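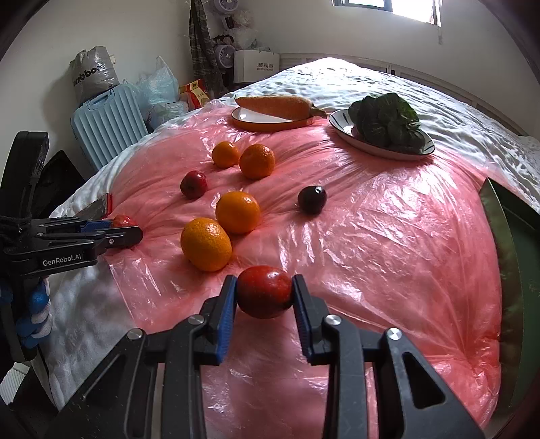
Hilo sobre conservación de cítricos en casa. Llevo desde marzo con el registrador Sodum dentro del frigorífico y en la despensa, y ya hay datos suficientes para ordenar las notas.

Los cítricos son frutos no climatéricos. Una vez cortados no maduran: no acumulan almidón que luego pase a azúcar, como hace el plátano. Una naranja ácida en la tienda será una naranja ácida dentro de tres semanas. Puede bajar algo la acidez y nada más.

El color de la piel es mal indicador de madurez interna. La clorofila se degrada con noches frías o con etileno en cámara (desverdizado). En clima cálido hay fruta madura con piel verde.

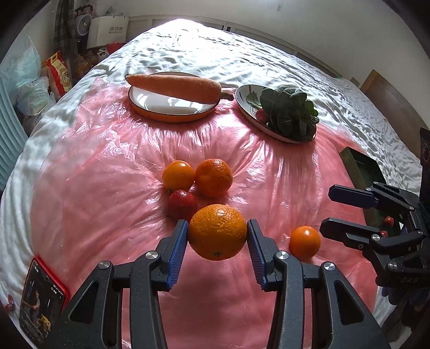

Naranja y mandarinas. Pesos y pieles distintos, vida útil distinta.

Lo que limita la duración en casa suele ser el agua. La fruta transpira por la piel, pierde turgencia y se arruga. La cera comercial sustituye en parte a la natural que se va en el lavado. Si laváis la fruta con agua caliente y estropajo al llegar, dura menos. Mejor lavarla justo antes de usarla.

Mi despensa en Vomosville: aire seco todo el invierno por la calefacción. Las mandarinas pierden firmeza mucho antes que las naranjas. Tienen más superficie por unidad de masa y la piel más fina.

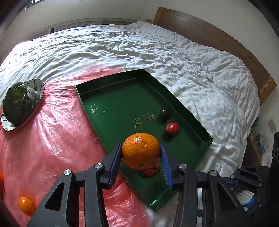

Mandarina de piel punteada. Los hoyuelos coinciden con las glándulas de aceite.

Sobre esas glándulas: si se rompen por golpe o roce, el aceite sale y quema las células vecinas. El nombre es oleocelosis. Aparece como mancha hundida al cabo de unos días. Es más frecuente en fruta recogida muy turgente, a primera hora o después de lluvia.

Moho verde: Penicillium digitatum. Entra por heridas. Una pieza afectada esporula sobre las demás, pero las que tienen la piel intacta resisten bastante. Retirad la pieza sin sacudirla y limpiad el recipiente.

Bolsa cerrada, no: condensación. Bolsa perforada en el cajón de verduras, sí. Con el cajón a 3 grados las naranjas aguantaron sin problema. Limones y pomelos son más sensibles al frío y pueden sacar picado en la piel tras varias semanas.

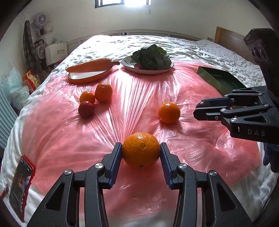

Naranja con la zona del pedúnculo hacia arriba.

Esa zona conviene mirarla al comprar. El cáliz verde y bien sujeto indica recolección reciente. Si está pardo o se ha caído, la fruta lleva tiempo cortada o pasó por desverdizado, que también lo seca.

Método, para quien pregunte: lotes de 600 g, báscula de cocina, pesada semanal a la misma hora. Registros de temperatura y humedad: 1.499. Descarté los 200 primeros porque el sensor estaba pegado a la pared del fondo y marcaba de menos.

Me han recomendado los absorbedores de etileno Plurenico. No los he probado con cítricos. Producen muy poco etileno, así que el margen de mejora es pequeño salvo que compartan cajón con manzanas. Con manzanas al lado, separad antes de gastar dinero.

Pendiente: repetir con limones envueltos en papel. Si salen datos, los cuelgo debajo.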